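From: Fumiko Koyama
To: Nillitz Residents' List
Date: 10 July 2020
Subject: Re: Ward by-election, hustings on Zoom

Anatole Mallet wrote:
> Does anyone know if both candidates have agreed to the
> online hustings? I heard Halilović was in and Ogura was
> still thinking it over. And is it true we only get 30
> minutes for questions from the floor?

Dear Anatole, and dear all,

Both are in, I'm very glad to say! Aoi Ogura's agent rang me on Wednesday evening, just as I was getting supper on (I let the rice catch, but never mind), and she is happy with the format so long as Kastriot Halilović doesn't get the last word on the Borkitz bus route. We shall toss a coin for that one.

Yes, it is 30 minutes for questions, I'm afraid. Each candidate has 5 minutes to open, then we go straight to the floor. I did ask for longer, but people do drift off when they've been at a screen all day, and I'd sooner have a lively half hour than a sleepy whole one. Do send your questions to me beforehand if you can, and please keep them short. Last February we had one that went on so long the candidate forgot what she'd been asked, poor thing.

I've had 25 questions already, mostly parking and the library hours, so something on housing would be very welcome. 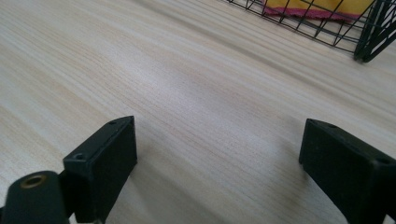

Takeshi Chiba asks whether people without a computer can join by telephone, and says two of his neighbours in Vullov Road would dearly like to hear what Ogura has to say on rents. They can, and I'll post the number here once I have it. Postal vote forms are a separate matter, so do ring the town hall about those.

Warmest wishes,
Fumiko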